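## 4. Setting the restock reminder

The Ukance shelf counter ships with its reminder switched on and set to 346 items. I have yet to meet a break room that holds that many of anything. Change it before you do anything else.

1. Hold the menu key until the screen shows LEVEL.
2. Press the down arrow to reach the number you want. For a small office, start with 10.
3. Press SAVE. Wait for the second beep – the first only means the key was pressed.
4. Write the number on the card inside the lid.

**Note:** The box claims the counter "learns your habits." Ours ran from spring to December in the Velasdale office and learned nothing I could detect. Set the level by hand.

Snacks in single wrappers are the easiest stock to keep track of. Keep one kind to a container, and give each kind its own line in the counter.

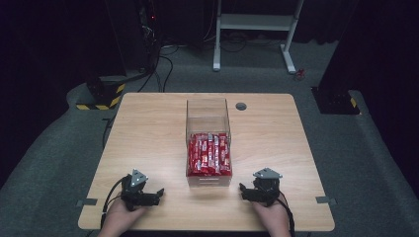 Does the counter need to be online to send a reminder?

It needs a connection for email reminders only. The light on the front works without one, and in my view it's the more dependable of the two.

5. Press TEST. The light should blink 2 times.
6. If it stays dark, take out the batteries, wait, and go back to step 1.

**Caution:** Don't use the "smart reorder" option until you have checked the order limit. It comes set to 2,000, and Grosetti will ship whatever it is sent. Volkan Güler handles returns and would like fewer of them.

For a lost PIN, ask Waraporn Rungrueang.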